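Prornico trims its claims and publishes a plain guide to packing cables in cardboard

JORNDEN, April 2020 - Prornico, which sells storage supplies to offices and repair shops, today released a short guide to boxing up spare cables. The company does not promise that it will change anybody's life. It does not promise an organized workplace either. The guide is 12 pages long and is mostly concerned with one object, the folding cardboard box with a hinged lid, and with how people misuse it.

The guide was written by Vesna Todorova, who edits the company's product sheets and has spent years cutting adjectives out of them. She began with the customer mail. Over 14 months, the most common complaint about cable storage had little to do with the price or the strength of the box. People had bought a box, put the cables in it, and then could not get one cable out without lifting the rest.

"We kept answering those letters by suggesting a second box," said Todorova. "I am not sure that was help. It was certainly a sale."

Storage companies, Prornico included, have been telling customers for a long time that clutter is a shortage of containers. The new guide takes a dim view of that idea. A box with a tangle in it is still a tangle, only now it has a lid. The company has withdrawn the line "Order in Minutes" from its catalog, having been unable to find anyone in the building who could say how many minutes were meant.

What the guide does recommend is modest. Clear a table first. Put down a cloth that grips a little, green or any other color, and clip it at the edge so it stays flat. A creased cloth will do and so will a worn one. Fold the box open before picking up any cable, and lay the flap back where it will not spring up against your hand.
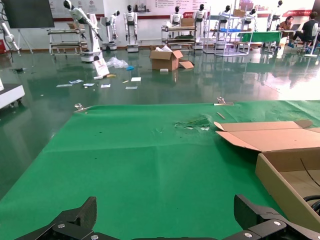

Teodora Atanasov told the company in a letter that she had followed every cable tip printed in the past 5 years and still owned a drawer she was afraid of. Her view was that the trouble starts well before packing, at the moment someone decides to keep a cable without knowing what it fits. She asked that the guide say so in large type. It says so on page one, in ordinary type.

Todorova agreed with most of the letter and argued with the rest. Throwing out unknown cables sounds fine until the one you threw out turns up on an invoice. The guide settles for a waiting box, marked with the month it was filled. If a cable is still in there when the box is next gone through, and it still fits nothing in the building, it can go to recycling. Prornico makes no estimate of how many people will really do this. Its own waiting box was started by the shipping desk and is already too full to close.

The guide also compares three ways of packing. The first is to coil each cable, tie it and lay it flat. The second is to coil each one loosely and skip the tie. The third is what most people do, and the guide calls it pouring. Pouring is fast, and for cables that are all alike and will all leave together, the guide finds little wrong with it. Tying takes the longest and pays off only if the box will be opened often. Readers who hoped for a firm winner will not find one.

On the boxes themselves, Prornico has been asked more than once why it does not push its plastic tubs. The company does sell tubs, under the Mitix name, and would be glad to sell more. Todorova's position is that plain corrugated card is good enough for most shelves, costs little, and can be folded flat again if it has been treated decently. It also tears. Corners go first, and then the inside edge of a flap where it has been pulled instead of lifted.
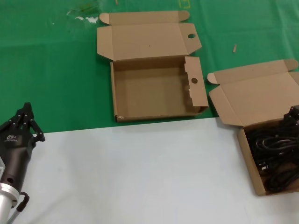
The advice on tuck tabs comes from the same direction. A tab that will not go in is usually bent, and pushing harder bends it more. Flatten it between two fingers, line up the lid and try once again. If it still refuses, close the lid and put some tape across it. The guide admits that tape is ugly and moves on.

A small tear does not end the life of a box. Prornico suggests keeping torn boxes for light things and using the sound ones for anything with weight, such as power cords. It advises against stacking either kind too high, having been unable to agree on a number. An early draft gave one, which the warehouse rejected on the grounds that it depended entirely on what was inside.

One section went through 13 drafts. It deals with finger holes, and whether a box should be carried by them. Todorova wanted a flat no. The sales side at Krasniqi, the distributor that handles Prornico's cardboard line, wanted the word "convenient" somewhere in the paragraph. The printed version says to use the hole for sliding a box off a shelf and to put a hand under the bottom for anything further. "Convenient" does not appear.
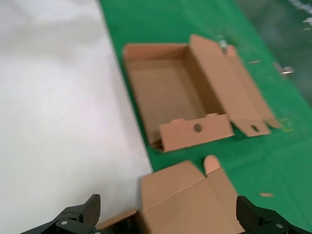
Tray-style box in corrugated card, with a round hole in the upright front flap.

The guide is free and can be requested by mail or picked up at the Prornico counter in Jornden. A version for home users is planned for May, provided the office version draws fewer corrections than the last one did. It will leave out the pages on shipping and add one on kitchen drawers, a subject on which the company expects to be argued with.

Prornico is not offering a discount tied to the release. Customers who already have enough boxes are asked to use those first.

Press contact: Vesna Todorova, Prornico, Jornden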